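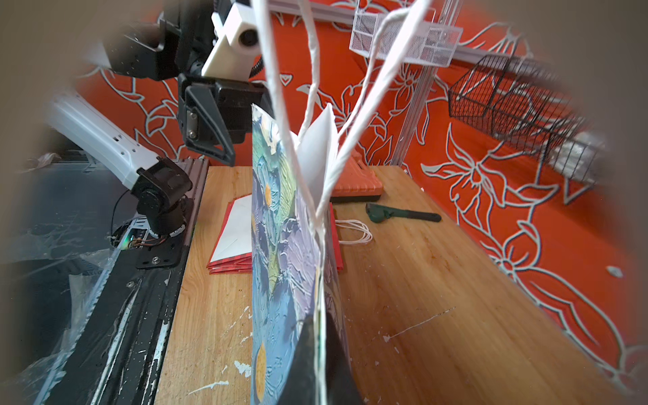 Stop buying me things

Opinion | Cloltedby Life

June again and I'd been to three birthdays and a leaving do. Every one, a bag. Bag costs more than the card. Sometimes more than whats in it.

I've a cupboard at home in Clallham full of candles. Don't burn candles. Can't give them back, can't bin them.
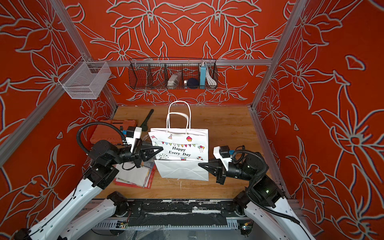

And the guilt goes both ways. Spend 20 quid, feel mean. Spend 100, feel daft. Why not a walk? A pie? An hour doing somone's hedge? I'd take the hedge.

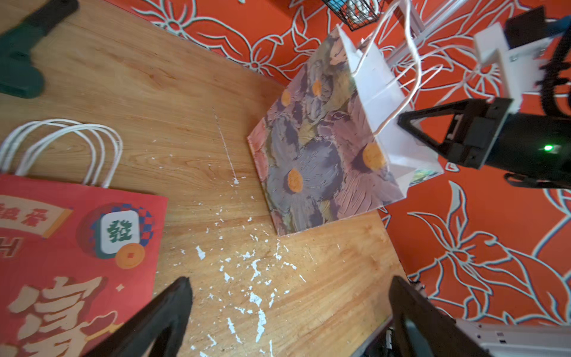

Flowers on the bag, at least.

So no presents this year. Come round, eat something, go home.

Contact us | © Cloltedby Life 2022 | Back to top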